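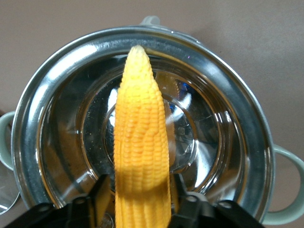
Jobs & Callouts > Podcasts > Celebrity and Entertainment

Wanted: a co-host who reads the gossip pages so I don't have to do it alone

Print this page | E-mail to a friend

G'day, I'm Gunnel Strand, and for the past 231 episodes I've been half of Balov After Dark, a weekly celebrity news podcast recorded in the back bedroom of my flat in Plovberg. The other half was Ebuka Ugwu, who's off to do breakfast radio (he's insufferable about it, and I'm very proud). So I need somebody new in the second chair!

We cover break-ups, comebacks, red carpets, reality TV reunions and the odd memoir that should've stayed in a drawer. What I don't do is run with rumours. If a story involves someone saying they were hurt, we stick to what's on the record, we say "alleged" when it's alleged, and we skip the jokes. You'd need to be comfortable with that, and with me stopping the recording if one of us gets carried away.

You'd be great if you can talk for an hour without notes, disagree with me cheerfully and remember who was married to whom in May. Radio experience is lovely but I had none when I started, so don't let it put you off. I'd favour someone who can get to Plovberg, though I'll listen to anyone with a decent microphone and a quiet room.

It's one evening a week, 7 pm till we run out of puff, plus nine hours or so of reading and prep spread however you like. Pay is $244 an episode. We also do a live show at the Beltommont each winter, and you'd get an equal share of the door.

To apply, send me a voice memo, 13 minutes at the very most, telling me about a celebrity story you changed your mind on. Please don't edit it, I want the ums. Pop your name and suburb in the e-mail, and tell me if you've got a favourite episode (flattery is fine). I'll ring a few people for a chat and then we'll record a trial together, paid at the full rate.

Ebuka will be listening to the memos too, and he likes the long-winded ones.

Contact Balov After Dark | © Gunnel Strand | Back to top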